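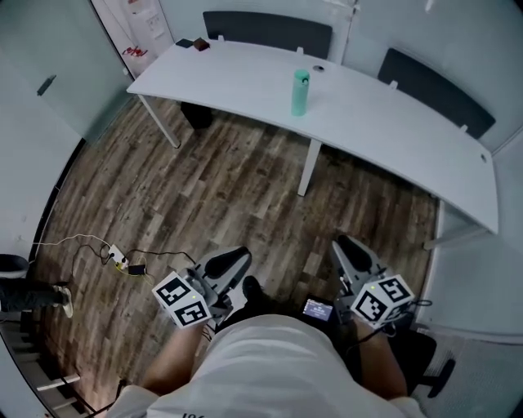

Progress report to the Beltden fund, April
Prepared by Casimiro Requena, Brondlow project

Work in this period centered on the open day, held at the Tuvel office. It ran from 10 a.m. to mid-afternoon and 40 people signed in, mostly from local firms and the technical college. Two of your own staff came in the morning.

Visitors saw how we record hand movements with the hand-held grippers. The operator holds one in each hand, and each gripper carries a cube with printed square markers. We gave the talk 3 times and let visitors try the grippers between talks. Most wanted to know how long a person takes to learn them. Our answer was up to an hour, depending on the task.
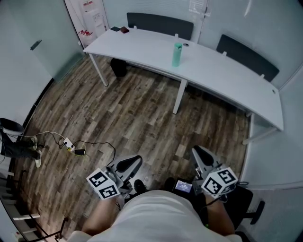
Recordings made for the project now stand at 126. Those from visitors are stored separately and do not count toward the target in the grant agreement.

Palacios sent two engineers, who asked for a second visit with their own parts. We have agreed to this in principle and will send you the terms before anything is signed.

Spending on the day stayed within the outreach line. The printing invoice has not come in yet and will appear in the next report.

Still open: the written handout needs a shorter section on calibration, and the visitor feedback forms have to be typed up.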